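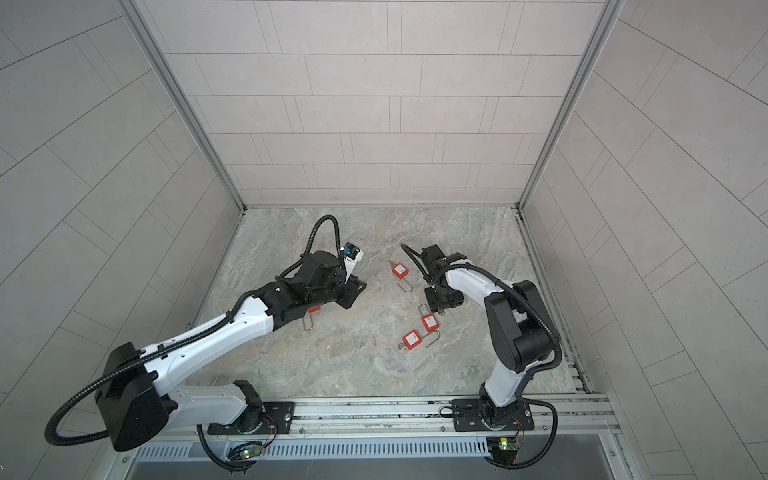
Patient Education in Chronic Care
Handout 3: Teaching Patients to Use an Inhaler

Instructor: Chang-ho Myung
Revised August 5, 2025

Read this before the skills lab. Bring your notes from Handout 2, since the section on open questions comes up again.

Why technique matters

A metered-dose inhaler can deliver most of its dose to the mouth and throat if the patient breathes in too fast or at the wrong moment. The patient may then look like someone whose medicine has stopped working. Before a prescriber steps up treatment, someone should watch the patient use the device. Asking "Do you know how to use this?" tells you very little. Most people say yes.

Basic steps, metered-dose inhaler without a spacer

Take off the cap and check the mouthpiece.
Shake the inhaler if the product leaflet says to.
Sit or stand up straight and breathe out gently.
Seal the lips around the mouthpiece.
Start a slow breath in through the mouth and press down once.
Keep breathing in, slowly and deeply.
Hold the breath for up to 10 seconds, or as long as is comfortable.
Wait before a second puff if one is prescribed.
Rinse and spit after any inhaler that contains a steroid.

Dry powder inhalers are different. They need a quick, forceful breath in, and the patient must not breathe out into the device. Patients who have both types often use one technique for both. Ask to see all of their inhalers.

Teach-back

Show the steps with a placebo device, then hand one over and ask the patient to show you. Correct one or two errors at a time — a long list is hard to take in. Have them repeat it. Record what you saw, for example "pressed before breathing in, corrected on second try." Do not write "technique reviewed" and leave it there.

Skill fades. Plan to check again at the next visit, even if the first session went well.

Case for discussion

Mrs. Flodton is 78 and has COPD and arthritis in both hands. She uses a metered-dose inhaler for relief. Her counter read 200 when she opened it in February, and it ran out sooner than her daughter expected. She says she "takes a few extra to be sure." When she shows you, she cannot press the canister with one hand.

Come prepared to talk about what you would ask first, what could be changed about the device, and what you would report to the prescriber that same day. Think about the daughter too. She fills the pill box but has never been shown the inhaler.

Written assignment

Write a one-page patient sheet for one device, 500 words at most. Use everyday words and short sentences. Read it aloud to a person outside the health field and note where they stopped or asked you something — hand in those notes with the sheet.

Next session: peak flow meters and written action plans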